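Werkstatt-Tipps: Greifer zu Hause vergleichen
Zuletzt aktualisiert: April

Wer zwei Handgreifer mit Kamera nebeneinander auf dem Tisch hat, will natürlich sofort loslegen – ging mir genauso! Bei mir waren es der Bretberg und der Skirico, dazu eine Steuerung von Karakaya, und nach einem Mittwochabend hatte ich jede Menge Aufnahmen, mit denen ich kaum etwas anfangen konnte. Inzwischen läuft es viel besser.

Zuerst die Nahaufnahme prüfen. Beim Fischauge frisst alles, was dicht vor der Linse liegt, sofort das halbe Bild, und Weiß auf Weiß ist besonders gemein. Belichtung fest einstellen und kontrollieren, ob in den hellen Flächen noch Falten und Kanten zu erkennen sind.

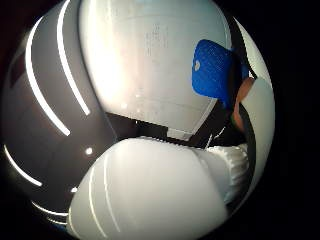
Weiße Rundungen ganz nah, daneben ein Stück Blau. Die Rippen rechts unten bleiben gut lesbar.

Dann die Backen. Weiche Pads vor jedem Durchgang mit einem feuchten Tuch abwischen und trocknen lassen. Ich mache pro Greifer 9 Griffe, immer mit denselben 3 Gegenständen: Joghurtbecher, Schwamm, Schraubglas. Erst langsam, dann zügig. Der Skirico ist beim Schwamm herrlich feinfühlig, der Bretberg packt das Glas sicherer.

Glänzende Sachen unbedingt mit ins Programm nehmen! Lichtstreifen wandern beim Schwenken über die Wölbung, und kleine Schrift wird am gebogenen Rand schnell zu Brei. Lampe etwas zur Seite drehen, neu probieren.
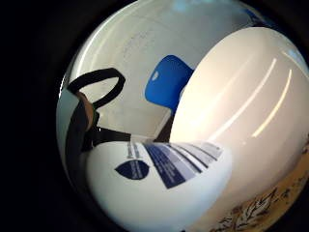 Zwei Lichtstreifen auf glattem Weiß, der blaue Aufdruck daneben ist nicht zu entziffern.

Kabel vom Jaddale-Halter in einer lockeren Schlaufe führen, sonst zieht es am Handgelenk. Und Dateien gleich nach Greifer benennen. Ich sitze jetzt auf 1.734 Einzelbildern und sortiere immer noch.

Kontakt | © Werkstatt-Tipps | Nach oben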